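The Tirkilis Correction

The discrepancy was 41 millimeters, and Danylo Vasylenko measured it three times before he wrote it down. 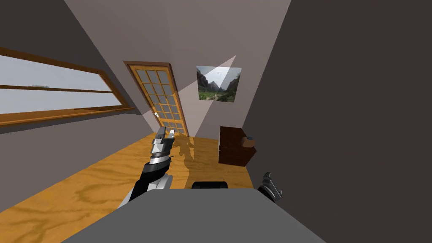
He wrote it in pencil, on the back of the form, in the space reserved for weather. The form had been designed for new construction and had no field for a benchmark that had changed its height. Benchmark 183 was a brass bolt set in the north abutment of the Tirkilis bridge. According to the register it had not moved since the bridge was built. According to the level it had risen.

Things that carry bridges go down. They go down fast in the first year and slowly after that, and a table in the office gave the permitted amount for each type of soil. The table had no column for up.

He closed the loop back to the starting point to check himself. The misclosure was one millimeter, well inside tolerance. He packed the staff in its canvas sleeve, wiped the tripod feet and drove to the district office in Tkachenko with the heater on. It was December and dark by half past four.

Zoia Nazarenko kept the register. She had a desk with a lamp, a card cabinet and a terminal that repeated the contents of the card cabinet with a delay of several months. She read the front of the form, turned it over and read the weather.

"Which staff did you use?"

"The invar one. Number two."

"When was it calibrated?"

"In the spring. The certificate is in the drawer."

She got the certificate out of the drawer. The correction was printed in the lower right corner and came to a few hundredths of a millimeter per meter. She did the multiplication on paper anyway, then put the certificate back.

"Refraction," she said.

"Sight lengths were under thirty meters. Overcast. No wind."

"The starting mark, then."

"I started from the church and closed on the church. Then I ran a spur to the mill. The church and the mill agree with each other. They both disagree with the bridge."

She wrote this down in ink. A single mark in disagreement with two others was, under the rules, a disturbed mark. A disturbed mark was struck from the register and a new one set within the same season. The procedure took two signatures and a bolt. There were bolts in the basement.

"I can strike it tomorrow," she said.

"All right."

She did not reach for the stamp. She opened the cabinet at the drawer for the river line and took out the card for 183. The card had seven entries in six different hands. The heights were identical to the millimeter in all seven.

Danylo looked at it for a while. Leveling does not produce identical numbers. A careful surveyor with a good instrument, going over the same ground twice in one day, will differ from himself by half a millimeter and be glad of it. Seven surveys over the life of a bridge should have scattered like shot.

"They copied it," he said.

"The first one measured it. The rest copied it."

"Why?"

"It's a long walk down to the abutment." She turned the card to the lamp. "And the number was already there."

She pulled the neighboring cards. The church scattered normally. So did the mill. Mark 184, on the far abutment, had the same seven entries as 183, each the same as the one before it. She laid the two cards next to each other on the blotter.

"Did you observe 184?"

"The far side was on tomorrow's sheet."

"Observe it."

He went on Thursday, with the same staff and the same level. He crossed by the bridge on foot, carrying the instrument, and set up on the gravel below the south abutment, where someone had left a row of Storilel feed sacks filled with sand. The bolt was green and had a spider's web over it. He took the web off with a finger. He read the staff, turned it, read it again and computed the height standing up, with the book against his knee.

Mark 184 was also high. It was high by 41 millimeters.

He ate his lunch in the car with the book open on the passenger seat. Two abutments on opposite banks of a river do not rise by the same amount. The soil is never the same on both sides. The only thing that moves two points equally is an error made once, before either of them, and carried through. The bridge had not risen. The first surveyor had come down from the church with a wrong number, or had read one staff wrongly on the slope, and had put both bolts on the register too low. Every survey after that had confirmed him from the office.

There was one consequence, and he worked it out before he started the engine. The flood warning gauge on the downstream face of the bridge was a Vundo float unit, installed with reference to mark 183. Its alarm level was 551 centimeters above datum. If the mark was recorded too low, the gauge reported the river as lower than it was, by the width of two fingers, and always had. In all its time the gauge had called out the lower street twice. Both times the people there said afterward that the warning had been slightly late.

He drove back and told her this. She checked the arithmetic and found it correct.

"There are two ways to enter it," she said. "I can strike both marks as disturbed, and you set new ones. The new heights will be right. The gauge gets adjusted at the next service. The card will say that the bridge moved."

"And the other way?"

"I correct the marks back to the first entry. All seven lines. I need a page of explanation and your book attached, and the heights of everything that was ever hung on them have to be reissued."

"How many is that?"

"Nearly 1000. Most of them are culverts."

He took off his gloves and put them on the radiator. The first way was an afternoon of work. The second would last until the thaw, and at the end of it the culverts would be where they had always been.

"Whose is the first entry?" he asked.

She did not need to look at the card. "My father's."

The radiator ticked. She opened the lower drawer, took out a pad of correction sheets and a ruler, and moved the lamp so that it lit both sides of the desk.

"Read me the numbers from your book," she said. "Start at the church."

He sat down and found the page. He read the first backsight and waited until she had written it, and then he read the foresight.

Comments (4)

levelhead
Ran second-order lines for most of my working life. The identical entries made my stomach turn over. I have seen that card, or its cousin.

Marta_K
I had to look up "misclosure" but I got through it fine otherwise. Did they ever get the gauge adjusted? I wanted a line about the lower street.

oxbow
Small thing: if the mark's true height is greater than recorded, the gauge does read low, so the warning comes late. I drew it out to check and it holds.

levelhead
@oxbow I drew it too.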